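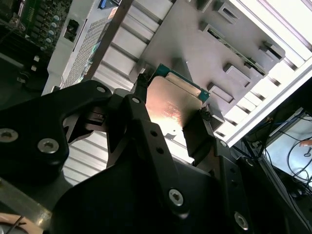
A desktop processor chip held in a black gripper.

The Office of Listings at Warnemgate maintained 168 entries under Restaurants, and each was reviewed in December. Tumelo Sithole, Clerk of Hours, had performed the review for six years without incident. The entry for Colell read: "Soups, pies. Open until the last guest leaves."
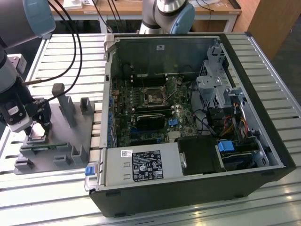
The guidelines required a closing time. Mr. Sithole wrote to the proprietor, Mrs. Ntuli, requesting one. She replied that the previous night it had been 2:40 and the night before that 9:15, and asked which the Office preferred.

He was directed to establish the matter in person. He arrived at 8:00 and ordered the barley soup.

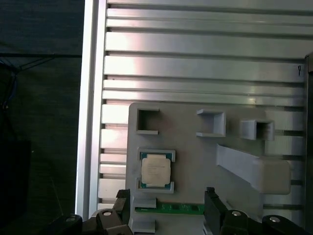
By 11:00 the other tables had cleared. Mrs. Ntuli dried glasses and did not look at the clock. Mr. Sithole inquired when she intended to close.

"When you go," she said.
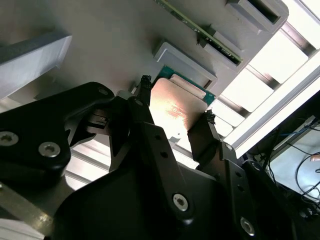

He considered this, and asked whether there was any pie.

The amended entry was filed in January 2026. Under Hours it stated: "Varies. Confirmed by inspection." A second inspection was requested on the same form, and the Office approved it.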